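Left gripper lets go late on wrapped items, fault code 139

Asked by Kulsoom Mengal
Tags: two-arm cell, gripper, release timeout, Nimora controller

We have a two-arm tabletop cell on a Nimora controller, set up for mixed snack handling. The left arm takes a wrapped sandwich and should release it into the round basket. Since the May update the fingers open late or stop partway, and the controller logs 139 (release timeout). It happens on roughly 40 cycles out of a full run of 2680. The right arm runs the same program version with no faults.
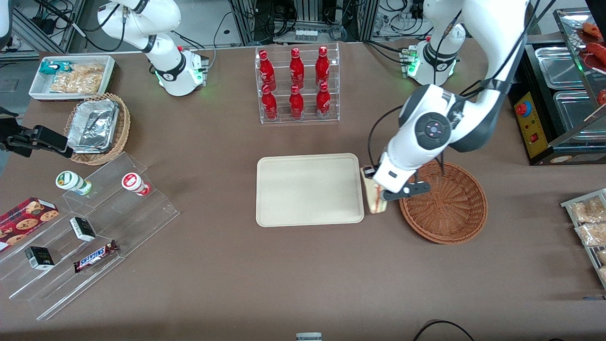
The timeout is at the default of 6 seconds. I have swapped the finger pads and rerun the homing routine with no change. Grip force is the same on both arms. The fault clears on reset, but after the reset the arm moves to home with the item still held, and twice it dropped the item on the way. I would like to fix that part as well.

2 answers

Teodoro Olvera (accepted)
139 means the open position was not confirmed. It does not tell you whether the finger moved. Log motor current and finger position together during release. If current climbs while position stays flat, something is dragging. If position changes and then goes blank, suspect the cable. We had the second pattern on a Dasmont wrist. The gripper lead was tied too tight and pulled on its plug whenever the wrist bent past a certain angle – it tested fine on the bench every time. Give it more slack at the wrist, refit the plug and repeat the run at low speed.

Do not raise the timeout to make the code go away.

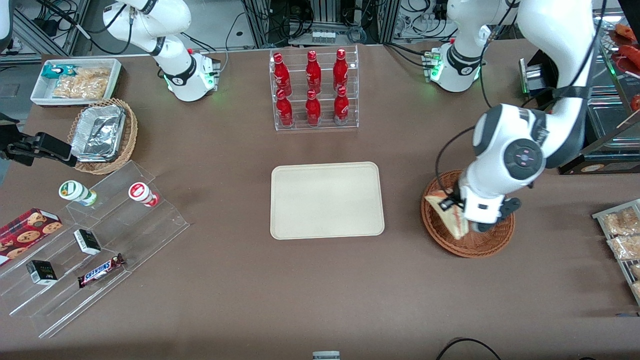

Can the move to home after a reset be blocked while the gripper is still holding something?
Add a check on finger position before the home move. If the fingers are not confirmed open, hold the arm where it is and ask for an operator. Keep hands out until the arm is stopped and locked out by your site procedure – a reset alone is not a safe state.

Wojciech Ziółkowski
Had something like this on a Lundik gripper, different controller. Rolled back the update and it went away. Never found out why. Might be worth a try.

Comment from Kulsoom Mengal
Position goes blank on every 139 I have logged so far. Refitting the plug tomorrow, will post the counts.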